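Zetadier Simulation Cell
Set-up and Maintenance Guide

Section 7. Wrist camera and parallel gripper

7.1 Scope

Section 7 covers the set-up of the wrist camera and the two-finger parallel gripper in the simulated door cell. It applies to a new installation and to any cell in which the arm model, the gripper model or the room file has been replaced. Arm joint limits are set in Section 5 and must be in place first.

The work is done at the Walico operator station. A working licence for the Serkis viewer is needed on the same station.

7.2 Before you start

Stop all queued runs. Save the current cell file under a new name. Check that the room file and the gripper file come from the same release; the release number is on the first line of each.

CAUTION: Do not edit the gripper file while the viewer is open. The viewer writes its own copy on closing and will overwrite your changes.

7.3 Fitting the camera to the wrist

1. Open the cell file and select the wrist link.

2. Add a camera to the link. Attach it to the wrist itself. A camera attached to a finger will shift each time the gripper opens or closes.

3. Set the focal length to 580 and press Apply. The unit is pixels.

4. Set the camera behind the gripper body, looking along the fingers.

5. Turn the camera about its viewing axis until the gripper base lies along the bottom of the view.

6. Lock the camera. The padlock in the link list closes.

Note: Walls and doors may look tilted in the wrist view when the wrist is turned. Judge the camera by the gripper base only.

7.4 Setting the finger travel

1. Select the gripper and choose Manual.

2. Drive both fingers to the open stop. Enter the position shown as Open Limit.

3. Drive both fingers to the closed stop with nothing between them. Enter the position shown as Closed Limit.

4. Tick Mirror Fingers. One command now moves both fingers by the same amount.

5. Open and close the gripper 10 times. Read the open position after the last cycle. If it differs from the Open Limit, repeat from step 2.

CAUTION: Never set the Closed Limit with an object in the gripper. The fingers will stop short on every later run and the grip check will give false passes.

7.5 Contact surfaces

Contact is calculated on the inner faces of the fingers. The outer faces and the base are set to collide but carry no grip friction.

1. Select the inner face of the left finger and set Contact to Grip.

2. Repeat for the right finger.

3. Select the handle of the door under test and set Contact to Grip. A handle left on Default will slip at any closing force.

4. Set the contact step to 296 per second in the solver page. Lower values may let the fingers pass into the handle.

7.6 Checking the wrist view

Three arm positions are used: clear of all objects, at the handle with the fingers apart, and at the handle with the fingers closed on it. Run each from the Positions list and compare the view with the reference views. The arm positions need not be run in a set order.

Reference views from the wrist camera. In all of them the gripper is at the bottom of the view.
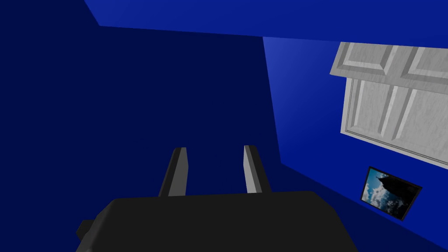
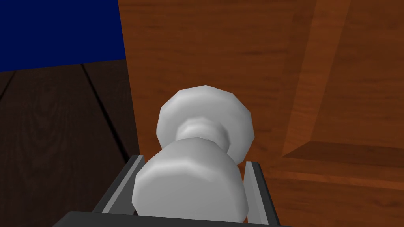
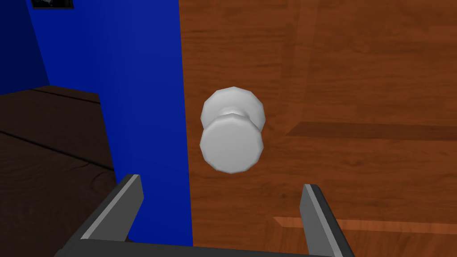

If the gripper is missing from the view, or only one finger can be seen, go back to 7.3 and repeat steps 4 to 6. If the gripper is in view but the fingers do not respond to a command, check that Manual has been switched off.

Slight differences in shading between stations are allowed. They come from the graphics driver and have no effect on contact.

7.7 Saving the set-up

1. Return the arm to Home.

2. Choose Save Cell, then Save Gripper. Both are needed. Save Cell stores the camera and the contact settings, and Save Gripper stores the finger limits.

3. Close the viewer and open it again.

4. Read back the focal length, both finger limits and the contact step. Enter them in the cell log with the release number.

7.8 Routine care

Repeat the finger travel check in 7.4, step 5, every Tuesday before the first run. Repeat the whole of 7.6 after any change to the room file, including changes to lighting or wall colour.

Cells moved from the older Valdovinos format keep their camera position but lose the lock. Lock the camera again before running them.

Faults in the door hinge model are dealt with in Section 8.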